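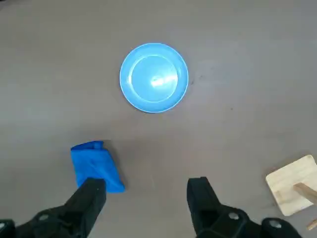 Bowl, cloth and board on the bench top.

Workshop notebook, June
Entered by Isla Costigan

Purpose of entry: to record the present arrangements for the small-items bench, and to set down the points raised by Kamran Akbari on the care of the table surface.

1. Items in use

The set at present consists of a light blue plastic bowl, a blue cloth and a square wooden board. The bowl and cloth are to be stored together on the Doolan shelf. The board is to be stored on its edge, apart from the bowl, as boards left flat under other items last winter took a slight bow. Colleagues borrowing any part of the set should enter it in the loan sheet under the Sunlow heading. The Tirnex heading is closed and should no longer be used.

Tane Tipoki has asked whether a second bowl in another colour should be bought. The matter is deferred. The light blue is easily told apart from the cloth, the cloth being a good deal darker, and there is no complaint about it from those using the bench in the afternoons.

2. Condition of the surface

The table top shows faint smudges and scuffs, together with a small group of dark specks beside the bowl. Mr Akbari is of the opinion that the specks are grit carried in on the underside of trays. I am not yet persuaded and have asked that they be left until they can be looked at with the hand lens. If they are grit they should lift with a dry brush. If they are marks in the finish, Cameron Lowther is to be informed before any cleaning product is applied.

The overhead light gives a strong glare in the glossy plastic of the bowl. This makes it awkward to judge whether the inside is clean. The bowl should be tilted in the hand for inspection and wiped again if there is any doubt.

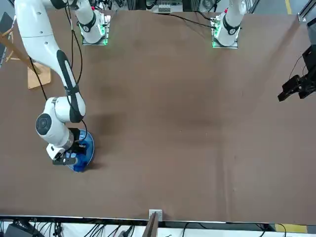 3. The cloth

The question of how the cloth should be kept has been discussed more than it deserves. Mr Lowther prefers it folded. Mr Tipoki places it in the bowl at the end of a session, on the grounds that the two are then found together. Either practice is acceptable provided the cloth is dry. A damp cloth left in the bowl overnight in the Granerura store developed a smell which took two washes to remove.

Washing is to be done at low temperature without softener. Softener leaves a film on the plastic, and the film was mistaken for wear when the previous bowl was withdrawn. The spare cloths are in the second drawer, and the pack of 20 ordered by Ewan Mudgway has not yet been entered in stock.

4. Cleaning routine

The bench is to be cleared and wiped at 9 each morning. Items are lifted and not slid, the specks noted above being a possible cause of further scuffing. The board is wiped along the grain with a barely damp cloth and is not to be put in the sink under any circumstances. The bowl may be washed in the ordinary way.

Up to 300 ml of the diluted cleaner is sufficient for the whole surface. The bottle last made up was considerably stronger than the label states and has been poured away.

5. Outstanding

Mr Mudgway to enter the new cloths in stock.
Hand lens to be returned from the Granerura store.
Mr Lowther to confirm which cleaner is approved for this finish.
Loan sheet to be reprinted without the Tirnex heading.

I.C.

Addition, same afternoon: the hand lens has been found in the Doolan cupboard. The third item above remains open.

Workshop notebooks are held for internal use. Contact: Isla Costigan, bench office. Back to top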